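¿Cómo sabe una pinza lo que tiene que hacer?

Para leer con 9 a 12 años. O con más, no pasa nada.

Coge un lápiz. Ya está, ¿no? Un segundo. Ni lo has pensado.

Ahora intenta explicárselo a alguien que no ha cogido un lápiz nunca. Alguien que no sabe qué es un lápiz, ni dónde acaba la mesa, ni cuánto hay que apretar. Difícil. Pues ese alguien es un robot, y quien se lo explica es un programa. Un montón de líneas escritas por personas que beben demasiado té.

Vamos por partes. Rápido.

PARTE UNO: MIRAR

Un robot con cámara no ve una mesa. Ve números. Cada puntito de la foto es un número, o mejor dicho tres: cuánto rojo, cuánto verde, cuánto azul. Miles y miles de puntitos. Para el ordenador una mesa clara y una pared clara se parecen muchísimo.

Entonces el programa busca pistas. Bordes, por ejemplo. Un sitio donde el color cambia de golpe. Sombras. Formas redondas. Letras. A esta parte se la llama percepción, palabra larga para decir "enterarse de lo que hay delante".

Y se equivoca, claro. Los errores típicos:

Una sombra le parece un objeto.
Un brillo en la mesa le parece un agujero.
Una cosa medio transparente casi no le parece nada, porque deja pasar la luz y se confunde con lo de detrás.

A ti esto último también te pasa. ¿Nunca has buscado un vaso limpio en el fregadero lleno de agua? Pues eso.

PARTE DOS: PENSAR EL CAMINO

Vale, ya sabe dónde está el lápiz. Ahora hay que llegar. Y llegar sin tirar el bote de al lado.

A esto se le llama planificar. El programa se imagina muchos caminos posibles y va tachando: este choca, este da mucha vuelta, este pasa rozando. En Skito, un programa pequeño que usan en el taller de Shengli Dai, se prueban hasta 1.000 caminos antes de mover nada. Se queda con uno. El resto a la basura.

Shengli lo compara con salir de casa con prisa: puedes bajar por la escalera, por el ascensor o por la ventana. Las tres llegan abajo. Solo dos valen.

PARTE TRES: MOVERSE (y corregir)

Esto es el control. Muy importante y poco famoso.

El programa manda una orden: avanza un poco. Luego comprueba. ¿He avanzado lo que quería? ¿Me he pasado? Corrige. Otra orden. Comprueba otra vez. Así todo el rato, tan deprisa que parece un solo movimiento — pero son muchos pequeñitos, pegados.

Prueba en casa: cierra los ojos y toca la punta de tu nariz. Fácil. Ahora con los ojos cerrados toca el centro de un plato que otra persona ha puesto en la mesa. Uy. Te falta información para corregir. Al robot le pasa igual si la cámara le falla o llega tarde.

PARTE CUATRO: APRENDER DE EJEMPLOS

Escribir a mano todas las reglas es una locura. "Si el lápiz está torcido, gira. Si es blando, aprieta menos. Si no es un lápiz, para." No acabarías ni en julio.

Por eso muchos programas aprenden mirando. Una persona hace la tarea con una pinza en la mano, se graba todo, y el ordenador compara: cuando se veía esto, la pinza hizo aquello. Una vez no sirve de mucho. Hacen falta muchas. Para su tarea de recoger la mesa, el equipo de Kanidus juntó 3.312 grabaciones. Algunas salieron fatal y tambien se guardaron, con una nota que dice "mal", para que el programa aprenda la diferencia.
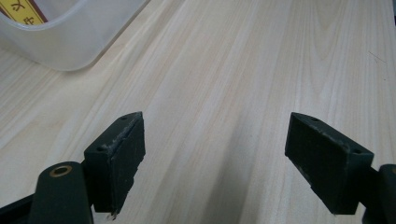
Texto: Beat Reisinger | 8 de marzo de 2024 | Sección: Máquinas por dentro

Dos almohadillas verdes, un hueco en medio y madera debajo. Arriba, en la esquina, asoma un recipiente blanco de plástico con una etiqueta amarilla. Tú lo ves enseguida. El programa tiene que trabajárselo.

Por ejemplo: del recipiente solo se ve un trozo. ¿Cómo de grande será? Ni idea. Tiene que suponer, o esperar a otra imagen. Y entre las dos almohadillas hay una sombra gris. ¿Cosa o sombra? La veta de la madera sigue por debajo, así que sombra. Esa pista la usas tú sin darte cuenta, y el programa la tiene que apreder.

Otra: las almohadillas son parte de la pinza. Un programa despistado podría querer esquivarlas. ¡Se asustaría de sus propios dedos! Así que hay que enseñarle cuáles son.

PALABRAS RARAS

Percepción: enterarse de lo que hay.
Planificar: elegir el camino antes de moverse.
Control: moverse, mirar, corregir, repetir.
Datos: los ejemplos grabados.

PARA HACER EN CLASE O EN CASA

Hacen falta 2 personas, una goma de borrar y una mesa. Una es el robot, con los ojos tapados. La otra es el programa y solo puede decir 4 palabras: adelante, izquierda, derecha, cierra. Ni "un poquito más" ni "nooo".

Pon la goma a un palmo de la mano y empieza. Después cambiad. Si os sale muy fácil, poned un vaso de plástico en medio y que no se caiga. ¿Os falta alguna palabra? Seguro que "para". O "atrás". Apuntad cuál añadiríais primero y repetid con ella.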